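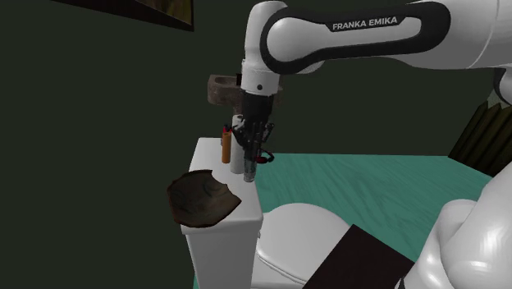

A white toilet tank against a dark wall. The tank is the part of the bathroom that most households think about least.

The Quiet Cost of a Running Toilet

In the older districts of Zarkport, where most of the housing was put up within a single generation, the public water service has spent the past year on a subject that rarely reaches the front page. Its staff have been visiting homes to look for leaks. They were not sent to find burst mains or flooded basements. They were sent to look at toilets.

The program is known as Fitska, after the street on which the first visits were made. It offers any household within the city limits a free inspection of its indoor plumbing, along with minor repairs carried out on the spot. In its first year the program completed 2,062 visits. In 1,674 of those homes the inspectors found at least one fixture that was losing water, and in most cases the resident had not noticed.

A toilet leak is easy to miss. Water passes from the tank into the bowl through a worn flapper or over the top of an overflow tube that has been set too low. The floor stays dry. There may be a faint hiss at night, or a short refill every so often when no one has used the bathroom, and many people come to regard such sounds as part of the house. The loss appears only on the bill, spread over a long billing period and mixed in with laundry, cooking and the garden.

The test used by the inspectors requires no special equipment. A few drops of food coloring are placed in the tank and the toilet is left alone for half an hour. If color appears in the bowl, the flapper is not sealing. Residents are encouraged to repeat the test every spring. The program leaves a small bottle of coloring with each household, together with a printed card in four languages.

Repairs are generally simple. Flappers harden with age, particularly where chlorine tablets are placed in the tank, and a replacement can be fitted in a few minutes by closing the supply valve, flushing once and unhooking the old part from its chain. A chain that is too long can slip beneath the flapper and hold it open. Fill valves take more patience, and the older brass types found in many Zarkport apartments are no longer sold in local stores. For these homes the program keeps its own stock, purchased from a regional supplier, Nolemex, and replaces the whole assembly when a single part cannot be matched.

The housing itself has presented some difficulty. In the Żak quarter, a neighborhood of narrow row houses near the old harbor, bathrooms were added long after the buildings were finished, often in former pantries or under stairs. Shutoff valves were placed wherever the pipe happened to run. Inspectors found several behind fixed panels and one beneath a kitchen floor. The program now records the position of each valve on a plan that is left with the resident - a modest service, but one that residents of the quarter mention often in their written comments.

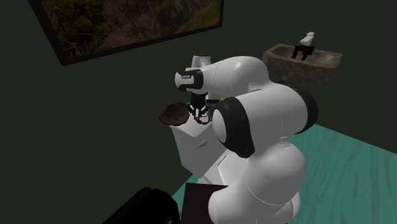
Bathroom furnishings: a stone sink, a white cabinet and a framed landscape picture.

Furniture has raised questions of its own. Over the past two decades many residents have replaced open pedestal sinks with closed cabinets, and storage has become a common reason for leaving pipes unexamined. A slow drip at a supply line may go on for months behind cleaning products and spare towels. The program advises that the space directly below a trap be kept clear, and that any cabinet be emptied twice a year so that its base can be checked by hand for dampness or swelling.

Those who rent face a further obstacle. Under the city's housing rules, the owner of a building is responsible for fixed plumbing, while the tenant commonly pays for water. Neither party has a strong reason to act quickly. An early version of the program required the owner's signature before any visit, and 56 applications lapsed in the first months for want of a reply. The rule was changed in July. Tenants may now request an inspection on their own authority, and the owner's consent is needed only where a fixture must be removed.

The water service has set a target of 2,000 further visits in the coming year and intends to give priority to buildings that have never been inspected. It has also begun to train building superintendents, who attend a single morning session and receive a kit of common parts. Applications are accepted by mail or at the service counter, which opens at 8 a.m. and keeps a display of worn flappers beside the door.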